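Hanger Cell, Maintenance and Setup Meeting
Minutes, July

Present: Wumpini Odoi (chair), Rory Semple (minutes), one operator from each shift
Apologies: Flatow service desk

1. Minutes of the previous meeting
Accepted with one correction. The spare wrist cable was ordered from Drosto, not from Flatow.

2. Open actions
2.1 Gripper screws, left arm. Retorqued and paint-marked. Closed.
2.2 Floor panel. Cleaned, corners re-taped. Closed.
2.3 Backup of joint offsets. Done for the right arm only. The left arm file was saved under the old cell name and will not load. Stays open, Semple.

3. Right arm, wrist fault
The wrist motor dropped off the bus 2 times since the last meeting, both times during long reaches to the left. Odoi swapped the motor and the fault came back, so the motor has been returned to stock as good. Resistance through the cable was normal with the arm parked and went open when the cable was flexed by hand near the wrist connector. Cable replaced with the Drosto spare. No faults in 71 cycles after the change.
Semple asked whether the slack had been measured before the old cable came off. It had not. Agreed that slack is to be recorded in the Fekex log at every cable change from now on, with the arm at full reach.

4. Homing
The left arm homes correctly from cold. After an emergency stop it sometimes settles one encoder step off at the elbow. Operators have been correcting this by eye against the lower rail. Odoi does not want this continued. After any emergency stop the arm is to be powered down, moved to the parked position by hand and homed again. The laminated card at the cell still shows the old sequence and has to be replaced.

5. Speed limit
Held at 70 percent for both arms until the new cable has a full week on it. The night shift asked for full speed on the left arm alone. Declined, as the handover step is timed on both arms together.

6. Cable routing and hanging rail

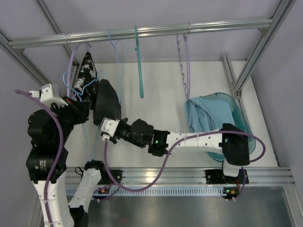 Routing was discussed at length, as the two arms are not dressed the same way. On the left arm the purple cable comes over the top and follows the arm down. On the right arm it leaves the wrist in a long S, drops to the lower rail and loops back up past the black joint block to the edge of the bin. Odoi considers the loop at the bin the likelier snag point, with cloth lying over the rim. Semple proposed a clip on the lower rail short of the joint block. Agreed to try it. The cable ties on the white link stay as they are.
Items hung on the upper rail were also raised. The coiled cord and the tube next to it reach down toward the bin. Operators to move both if the clip trial changes the path of the arm.

7. Garment set
Fakir test garments to remain in use. No change to the pick order.

8. Actions
Semple: left arm offset backup, new file name.
Semple: fit rail clip, note slack before and after.
Odoi: new homing card.
Odoi: reorder one wrist cable, Drosto.
Operators: log every emergency stop with the time and the arm position.

Next meeting after the clip trial. Closed at 3:40 p.m.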